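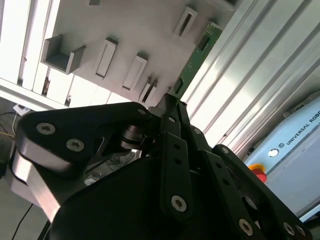
Pastia is the planning set we keep for workshops that are about to spend real money on a robot cell, and this README is meant to be read before you open any of the spreadsheets. It grew out of our own budget rounds, where the arm was always the line everyone argued over and the small hardware was the line everyone forgot. Look at how much of a working cell is brackets, aluminium extrusion, screws and cable, with the gripper and the emergency stop getting their share of the attention, and you'll have a fair idea of why our sheets are laid out the way they are. Please take your time with it, and put the kettle on if you like -- it's a bit of a read.

What's in the folder

pastia_budget.csv -- the main sheet, one row per purchase
pastia_leadtimes.csv -- order date, promised date, arrival date
pastia_quotes/ -- supplier quotes with the letterheads removed
pastia_notes.txt -- remarks from the people who did the ordering, lightly tidied for spelling
CHANGES.txt -- what moved between versions

Version 2 was released on Thursday, May 19, 2022. It holds 1,455 purchase rows. The first version had no lead times at all, which several readers wrote in about (quite rightly), and we've gone back through the old paperwork to fill in as many as we could.

Where the rows come from

The purchases were made by our own workshop and by two neighbours who were kind enough to share their books, Talix and Hovari. Talix does light assembly and tends to buy new. Hovari does a good deal of repair work and will happily take a second-hand controller if the paperwork is in order, so its prices sit lower and its notes run longer. All amounts are in dollars before tax. Freight has its own column, and we'd ask you not to fold it into the unit price, however tempting that is when you're trying to get everything onto one page for the manager.

Columns in the main sheet

item_id: a plain number, never reused
site: workshop, talix or hovari
group: arm, gripper, frame, panel, electrical, safety, spares, labour
unit_price: as invoiced
qty: as ordered, even where some were sent back
freight: blank means it wasn't billed separately, and zero means it was free
planned: yes if the item was in the original budget, no if it was added later
remark: free text, sometimes cheerful, sometimes not

The planned column is the one we'd point a newcomer to first. Filter it to "no" and sort by group, and you'll get a very decent list of the things your own first draft is probably missing. In our rows it's mostly frame and electrical: extra lengths of extrusion, end caps, cable ties, longer cables than the ones that came in the box, a second run of brackets when the first lot was drawn a touch too narrow. None of it is dear on its own. It adds up over a season, though, and it has a way of turning up on a Friday afternoon when the purchasing card is already at its limit.

How we'd use it for a first budget

Start with the task and write down what the gripper has to hold. Multi-fingered grippers are lovely things and we're fond of ours, but they want more clearance than a simple two-jaw model, and clearance means a bigger frame and more floor. Get the gripper's outside dimensions and its weight before you settle on an arm, and remember that the gripper's weight comes off the arm's payload.

Next, price the frame and the panels together, from one drawing. We used to get them quoted separately and spent a good while making one fit the other.

After that, set aside a contingency. Ours is 15 per cent of hardware, and we also hold back 3,000 dollars for spares, which Talix thinks is generous and Hovari thinks is stingy. Make up your own mind. Whatever you pick, give it its own row so that it can be seen.

Safety equipment isn't something to trim. Have the emergency stops, guarding and risk assessment costed by someone qualified in your province, and put the fee in the labour group where it belongs.

Known gaps

Labour is under-reported. People here are very good at noting down a box of screws and very poor at noting down the afternoon spent looking for it. Some of the older lead times were rebuilt from emails and are only good to the week. Training costs are missing entirely for Hovari. The quotes folder leans heavily toward suppliers who deliver to us, so if you're up north or out on the coast, the freight column will look a good deal kinder than anything you're likely to be offered.

Prices date, too. Please treat the amounts as a guide to proportions -- how much goes on the arm against everything else -- and get fresh quotes before you take anything to your board.

Companion sheet

Yusof is our small calculator sheet that reads the main file and totals it by group and by site. It lives in its own folder with its own README. If the totals come out blank, check that your spreadsheet program hasn't turned item_id into dates. It's done that to us more than once.

Corrections and additions

We'd be very glad of both. Send rows in the same column order, with supplier names taken out, and leave item_id empty so that we can assign it. The next tidy-up is planned for September, and anything that reaches us after that will wait for the following version.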